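Teach the knot by hand first

Every spring the same argument comes round in our skills room. Should new trainees learn to tie a suture with their fingers before they are allowed near an instrument, or should they go straight to the tools they will use in theatre? I think hands should come first, and I think we have let the other side win too easily.

The case for going straight to instruments is mostly about time. A trainee at Gralham gets 19 hours of bench practice before assessment in May. Atieno Kinyua, who plans the course, argues that hours spent on hand ties are hours lost from the techniques most of them will use every week. She is right about the hours. I disagree about what they buy.

Thread tells you things through your fingers. You feel a braided silk bite when the second throw goes down, and you feel a monofilament slide back if you have been lazy with the tension. Pull too hard and it snaps, and you remember how hard that was. A person who has broken a few lengths this way has a rough scale in their head that they can carry over to anything else.

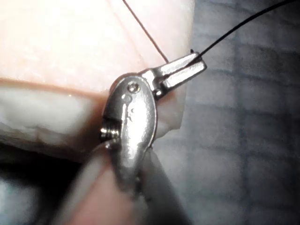 Put metal jaws between the hand and the thread and much of that feeling goes. The trainee has to judge by eye: how straight the line runs, whether the loop is closing flat, how far the tissue has moved. Some get very good at it. But the ones I have watched struggle are usually guessing at a force they have never felt, and they guess high. They also grip the thread anywhere, including the stretch that will end up in the knot, and a crushed strand is a weak one. I would sooner they learned to respect the material before they were given something strong enough to damage it.

Bujar Petkov once told me this was nostalgia, and that I would have made pilots start on gliders. Plenty of them do, as it happens, and I don't think they are worse for it.

I am not asking for a month. Give the first 2 sessions to hand ties, with cheap thread and a foam pad, and let people go on to the instruments once their knots lie square and hold. Anyone who already ties well can skip ahead. The pads are in the cupboard and we have more thread than we use in a year.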